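Marnitz lab compares two grippers on potting task

June 26, 2019

MARNITZ – Engineers at Ackroyd, a small automation firm, are partway through a comparison of two robotic grippers meant for light work in garden centers and plant nurseries.

The trials began in May and use the same arm and the same controller throughout. Only the gripper changes. Test lead Ailbhe Daly said the team wanted a job that mixed stiff objects with thin, flexible ones.
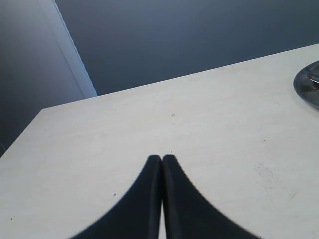
Each gripper is due to complete 1000 runs. The first, called the Monel, has finished 900 of them. The second, the Cliltitz, will go on the arm next month.

The task calls for a spoon, a pot of soil, a steel plate and an artificial flower. Daly said real plants were ruled out early, as no two stems are alike and the results would be hard to compare.

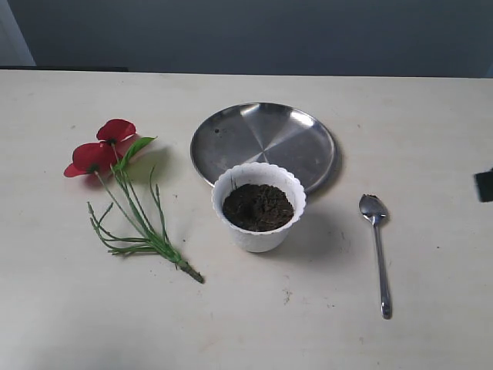

Reto Eberhard, who wrote the control software, said the spoon had taken up most of his time. A thin handle lying flat on a table gives the fingers little to get hold of, and a small error in height can end a run.

Stems are a separate problem. Too much force bends them, and too little lets the plant lean while the arm moves away.
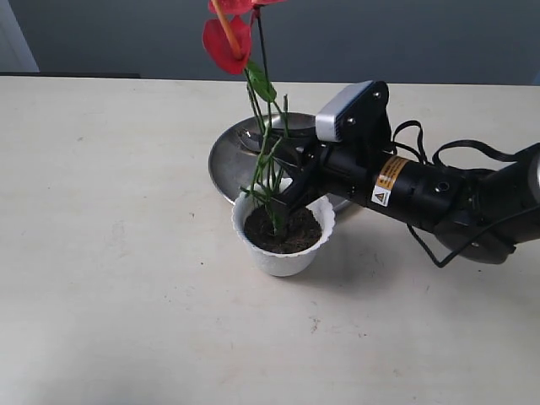 The gripper at the stems of an artificial anthurium, with a camera module mounted on the wrist. Photo: Dalia Bensaid

Ackroyd plans to publish failure counts for both grippers when the second set of runs is done. The firm has not said which one it expects to sell.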